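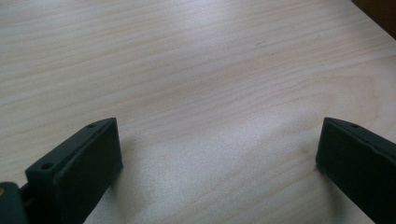
Support's first reply was that the marker record for the Pluratdale stockade had "no fault on our side" and that I should clear my cache and try again. So I cleared it, tried again, and got the same thing. Keeping my notes in this ticket from now on so I don't have to retype the whole story every time it gets passed along.

What I'm seeing: our county marker list lives in Cultia, and the map people use on their phones is Tonus. The text for the Pluratdale stockade comes through fine. The pin doesn't! It lands 9 miles south of the highway, out in a pasture, and I've now had calls from folks who drove out there looking for a fort and found a stock pond (nice pond, they say).

9:40 a.m. Checked the record in Cultia. Location line reads "two miles west of Tabrizi, north bank of the creek." Same words as on the marker itself, so I left it alone.

10:15 a.m. Exported the list again, 72 records. All 72 show up in Tonus. Stockade pin still in the pasture.

11:00 a.m. Opened the export in a plain text editor and found something. The stockade has two sets of coordinates, one from our old typed survey and one I put in myself in April standing right next to the marker. Tonus is picking up the old one. I deleted it, saved, exported. No change, which was pretty annoying.

1:30 p.m. Second reply from support asked if the file was over 2000 lines, as the import skips edits past that point. Ours is well short, so that's out.

2:10 p.m. Tried renaming the record to "Pluratdale Stockade (site of)" and importing it by itself. Pin moved! It's on the north bank where the soldiers camped, maybe 50 feet off from the stone, and I can live with that. So Tonus matches on the name and keeps the first location it ever got for it.

Still open: the old pin is there too, so now we have two stockades on the map. I can't delete it from my login. Could someone on your end remove the one without "(site of)" in the name? Also please check the Tabrizi ferry landing, it has the same old survey numbers and I'd bet it's off too.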